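Grey terry towels coming out of the box rolled up, how do you get them flat and folding square?

Posted in Household > Laundry and Linen

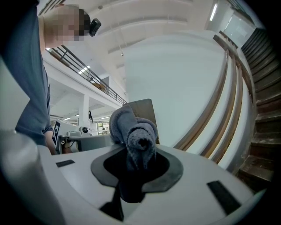
We look after the linen for a small guest house in Jultulville. The towels are plain grey terry and arrive in a cardboard box, already rolled. The rolls are bunched at one end and the top tends to curl over on itself. We need them folded flat for a shelf that is 700 mm wide, with the fold facing outwards.

The trouble is that a towel which has been rolled does not want to lie flat. Folded in thirds straight from the box, it springs open along one long edge and the stack leans. A stack of 11 is fine. Anything above that slides forward by the next morning.

What I have tried so far:

Shaking each towel out by the short end before folding. Helps a little.

Leaving them under a board overnight. Flat, but the pile is crushed and they feel thin.

Ironing on a low setting. Same result as the board and it takes far too long.

They have not been washed before use up to now. I would like to know whether the problem is the rolling, the fabric finish or the way I am folding. Is it worth asking the supplier to send them flat?

Posted by shelf_depth

Wash them first. New terry usually has a softener or silicone finish left on it from the mill. The finish makes the loops slippery, so one layer slides over the next. It also reduces absorbency, and your guests will notice that before they notice the stack.

Procedure we use:

Wash at 40 degrees with half the normal detergent and no fabric conditioner. Wash grey towels separately the first time – the dye can shed and it shows on anything white. Fill the drum to two thirds at most.

Take them out as soon as the cycle ends. Hold each one by the two corners of a short side and snap it downwards, then turn it round and repeat from the other short side. Doing one end only leaves the loops lying in a single direction, and I suspect that is part of your spring.

Tumble on medium until dry, then fold while still warm. If you line dry, peg by the short edge and give them ten minutes in the dryer on cool afterwards.

For the fold itself, do not start with thirds. A roll leaves a curl along the length of the towel, and a fold in thirds puts the free edge on top, where nothing holds it down. Do this instead:

Lay the towel out with the curl facing down, so the edges press on to the table.
Fold in half across the length, hem to hem.
Fold in half again the same way.
Fold in thirds across the width, tucking the last third underneath.

The free edge ends up beneath the weight of the towel. Smooth from the fold outwards with the forearm, not the palm, which drags the loops.

On stacking: the folded side is always slightly thicker than the hem side, whatever the towel. Over a tall stack this adds up and the whole thing tips. We turn every sixth bundle round at the back of the linen room, where the look does not matter. On an open shelf I would keep to two short stacks side by side. With 700 mm you should have room, but measure a folded towel before committing.

Asking for flat packing is reasonable on a large order. On a small one expect a surcharge. Once they have been through the wash it makes no difference how they were packed.

Posted by Brundadik Laundry Room

just keep them rolled?? rolled towels look nicer anyway and you get more on a shelf. put them in a basket

Posted by mopandgo

Agree with the washing advice above, with two additions.

Check the hems. If the hem thread has been sewn under tension, the edge will pucker after the first wash and no fold will sit square. We had a batch from Grasora with this fault and sent them back. Lay one washed towel on a table and measure the width at both hems and at the middle. More than 6 mm of difference and I would complain.

Secondly, the shelf. Painted or melamine shelves are slippery and the bottom towel creeps. A strip of ribbed drawer liner under the front 50 mm stops it. Fakhoury on the ring road sells it by the metre, or did in March.

Rolling is fine for a basket but it does not answer what was asked. It also puts the curl back in, so if you ever want them flat again you are starting from the beginning.

Posted by hem_and_selvedge

Washed a trial load on Saturday and used the half, half, thirds fold. The edge stays down. I have split the shelf into two stacks and ordered the liner. Two of the towels do pucker at one hem, so I will measure the rest before they go out.

Posted by shelf_depth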